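24 January 2019, bench notes, Doldale shop

Corkscrew handle, round three. Picking up where the last page stopped.

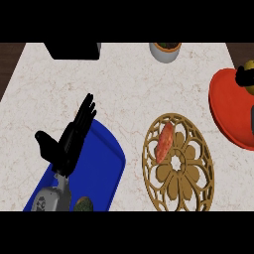
Printed handle B last night, 94 mm across. Too long. Looked great on screen, felt like a bicycle bar in the hand. Nouhaila Alaoui tried it and her little finger had nothing to push on. She wants the ends fatter and the middle pinched, like the old Mestine one with the bird on it. I still think the pinch will read as a waist and then everybody sees a little person. Maybe OK? It's meant to be a character piece anyhow. Come back to this.

Cut B down by hand, file then 120 paper. Better straight away. Did not measure before sanding, dumb. Will have to trace it and work backwards.

Color: the orange sample from Siltidix came. Too pink next to the old tray. Asked for one step more yellow. They want the order in by February or we lose the slot, and the minimum is 4,000 pieces, which is silly for us. Parsons will do 50 in resin, hand poured, no minimum, but the color drifts from batch to batch. For the show 50 is plenty. Leaning Parsons.

Beak / lever joint. Pin is walking out on the left side again. Tried a dab of thread lock, no good, it just smears on the nylon. Next: shouldered pin, or flare the end. Nouhaila says flare, I say shouldered becuase you can take it apart again. Drew both, sketches are in the gray folder not the blue one.

Wall at the neck is thin. You can see light through it on the white print. Add a rib inside or just thicken the whole neck? Rib leaves a sink mark right where the eye goes. Thicken. Costs a bit more plastic, fine.

Base: wobbles. Three feet instead of the flat ring, same as I did on the egg cup. Feet need to be soft, the hard ones skate when you pull the lever.

Name. Still no name. "Pip" is taken by someone's pepper mill. Leave it.

To do
- trace cut-down B, redraw, print as C
- fatter ends version for Nouhaila, print next to C so we can argue properly
- call Parsons re lead time, ask if they can hold one batch of pigment for the lot
- order shouldered pins, stainless, and a few brass just to see
- find out who has the good calipers

Glue on the C base jig needs overnight, dont move it.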